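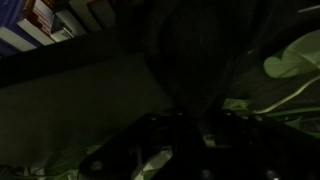
Upendo Magesa writes that her Griltano pass stopped unlocking scooters after the move to the Watum app, and asks whether the balance is lost.

It is not. Balances transfer when you sign in to Watum with the same phone number. Allow up to 2 days.

Do old QR codes still work?
Only on scooters numbered 2000 and higher. Lower numbers have been withdrawn from service.

Where can I end a ride?
In any marked bay in Ladefoged or Fadley. Rides ended outside a bay keep billing until the scooter is moved.

Can I get a refund instead?
Yes, for unused credit bought after February. Use form 1688 under Account, Payments. Promotional credit is excluded.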